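On the Wednesday I visited, the robotics club at Enache was arguing about curbs. They had been at it for a good twenty minutes before I found a chair, and I have to say it was the friendliest argument I've sat through in years.

The club is building a sidewalk delivery robot called Plivari, a knee-high thing on 4 wheels that is meant to carry library books across a few city blocks. Most of the work so far has happened in a simulator, in a make-believe downtown the students call Gralano, and they talk about its corners the way you or I might talk about the street we grew up on.

"Ask them about the hydrant," said Mircea Rusu, who teaches shop and started the club with 600 dollars and a closet full of old wheelchair motors. So I did, and out it all came, everyone talking at once (and one boy drawing on the back of my notebook, which I didn't mind a bit).

The hydrant sits right where Plivari likes to drive, with the road on one side and a wide stretch of concrete slabs on the other. In March the robot would go for it like an old friend. The students had given it such a strong liking for the curb that it hugged the edge no matter what stood in the way, and out of 80 practice runs that month it finished only 68.
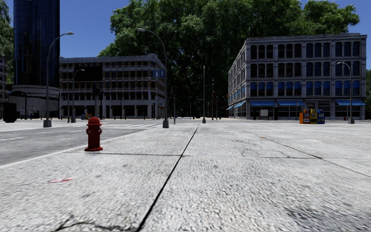
## Teaching it to read the ground

Ileana Chiriac, a junior, has the job of deciding what the robot should worry about underfoot. A seam between slabs is fine to roll over. So is a dark stain, though for weeks Plivari would brake hard at every one, as if it had come to the edge of a well - and then sit there, waiting for somebody to be kind to it.

She fixed that by feeding it more pavement, all kinds, cracked and blotchy and plain, until it calmed down. She still doesn't trust it near the crosswalk, and she told me so twice.

Next comes the real chassis, which was up on blocks by the window with its wiring hanging out, and a first outing in the parking lot behind the Vanton building. Mircea has promised to walk alongside it the whole way.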